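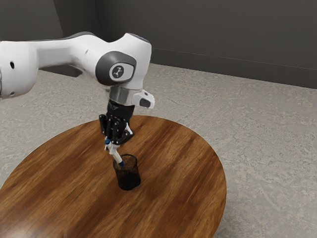 The pen and the mesh cup in simulation, with the gripper's fingers closed on the pen.

In praise of the dull gripper

I have spent a good part of this year putting pens into cups, or more exactly asking a simulated arm to put them there, and I have come out of it with an opinion I did not hold in February. I think most small labs shop for grippers the wrong way round. We read the payload and the stroke and the closing force, we argue happily about all three over lunch, and then we bolt the thing on and discover that what we really needed to know was how it behaves when the pen is a little crooked in its grasp.

My colleague Þórarinn Nørgaard and I set up the pen job at Illwood as a sort of warm-up, before the harder work on trays and lids. It was meant to take a few afternoons. We had two gripper models to compare, the Clerusier and the Khổng, and a controller called Token that Þórarinn had written and was (quite rightly) fond of. By the time we stopped we had logged 3,352 attempts, and I had developed strong feelings about wire mesh.

The Clerusier is the clever one. It has more joints than I can keep in my head, it wraps itself around nearly anything you offer it, and the first time you watch it pick up something awkward you want to ring your mother. The Khổng closes and opens. I went in favouring the Clerusier, and I'd still favour it for a bin of mixed parts. For the pen, though, I kept finding that a grip which adapts so willingly also lets the pen settle at an angle of its own choosing, and the rim of a pen cup is not a forgiving place to arrive at an angle.

Þórarinn's view is that this is a controller problem, and that a better estimate of where the tip has gone would make the choice of fingers nearly irrelevant. He has a point. He went back through 1,238 of the runs and sorted the misses by what the controller believed at the moment of release, and a good many of them were cases where Token was simply sure of itself and wrong. I have told him I would happily read that as a paper.

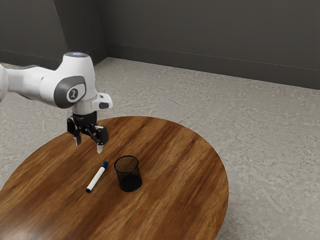
Still, I would rather start with a grasp I can predict and add the cleverness afterwards. A small lab has only so many hours, and hours spent teaching software to guess what a flexible grasp has done are hours taken from the task you were funded to do. With plainer fingers we had fewer kinds of failure to look into, and the ones we had were easier to talk about over a cup of tea.

I should be fair about simulation, too. Friction in there is a number somebody typed, and a pen that slides sweetly on a rendered tabletop may have other ideas on the bench. We changed the friction setting 13 times, and the gap between the two grippers narrowed and widened as we did. I wouldn't want anyone to order hardware on the strength of our pens alone. What I would like is for people to run something this small and this boring before they order anything at all, and to spend as long looking at the misses as at the neat insertions - longer, if they can bear it.

We are moving on to the trays next, and Þórarinn has asked to keep the Clerusier for the first round. I said yes, on the condition that the Khổng gets the same number of tries.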